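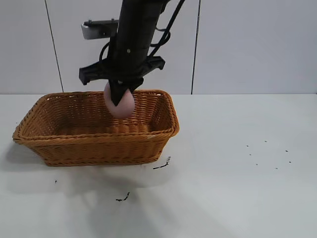 5 Aufräumen in Körbe und Schalen

5.1 Wofür die Funktion geeignet ist

Der Irkano legt einzelne, leichte Gegenstände von einer ebenen Fläche in einen offenen Behälter. Eine komplette Küche räumt er nicht auf. Glatte, runde oder ovale Teile greift er in der Regel sicher. Bei Wäsche, Tüten, Besteck und gestapelten Dingen liegt die Fehlerquote noch zu hoch, diese Aufgaben sind ab Werk gesperrt.

Im Dauertest am Standort Drunholm (Leitung: Thilini Hettiarachchi) wurden 200 Ablagen in einen Korb gefahren. 17 davon mussten von Hand wiederholt werden, meist nach Kontakt mit dem Korbrand.

5.2 Behälter einrichten

1. Behälter auf eine helle, einfarbige Tischfläche stellen. Der Boden muss von oben frei einsehbar sein.
2. Griffe und Deckel abnehmen oder nach außen klappen.
3. Im Programm Justus den Menüpunkt „Ablageort“ öffnen und „Korb, offen“ wählen.
4. Den Arm von Hand über die Mitte des Behälters führen und mit „Übernehmen“ bestätigen.
5. Ablagehöhe einstellen. Der Greifer soll erst unterhalb des Randes öffnen, damit runde Teile nicht herausspringen.
6. Probelauf mit einem unempfindlichen Gegenstand starten. Geschwindigkeit dabei auf „Langsam“ lassen.

Hinweis: Geflochtene Körbe geben seitlich nach und können verrutschen. Eine rutschfeste Unterlage hilft. Nach jedem Verschieben die Schritte 4 und 5 wiederholen.

Hinweis: Krümel und Fasern auf dem Tisch werden nicht aufgenommen. Wischen bleibt Handarbeit.

VORSICHT
Quetschgefahr. Während des Laufs nicht in den Behälter greifen. Kabel so führen, dass sie bei einer Drehung um 180 Grad nicht spannen.

5.3 Meldung 777

Der Gegenstand wurde beim Absenken verloren oder hat den Rand berührt. Lauf anhalten, Gegenstand zurücklegen, Ablagehöhe prüfen. Tritt die Meldung erneut auf, Greifkraft um eine Stufe erhöhen. Zerbrechliches weiterhin selbst wegräumen.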